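Section 2: Setting up your sorting table

Okay, you've got the Trellwood tray out of its box, so let's find it a home! I do all my bead and button sorting on a plain tabletop with nothing else on it but the bins (I've tried the couch, don't try the couch).

1. Wipe the table down and let it dry.
2. Put the compartment tray toward the back, long side facing you.
3. Set the clear container in front of it, close enough that the two touch or even overlap a little.
4. Drop one piece in the container and check that you can spot it easily from where you sit.
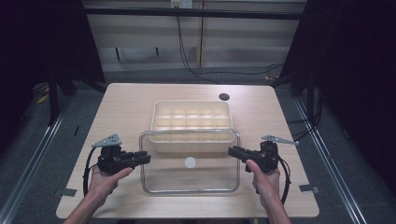 Fig. 2. Cream compartment tray at the back, clear container in front with one white disc in it.

Note: I like the clear container for the pieces I haven't sorted yet. White ones show up nicely against wood grain, but tan buttons vanish on me, so I slide a sheet of dark paper underneath for those.

Caution: if your table has a cable hole, keep small stuff well away from it. I lost a very nice pearl button down mine last October and I'm still a bit sore about it.

5. Fill the back row first, then work your way forward. Labels are covered in Section 3.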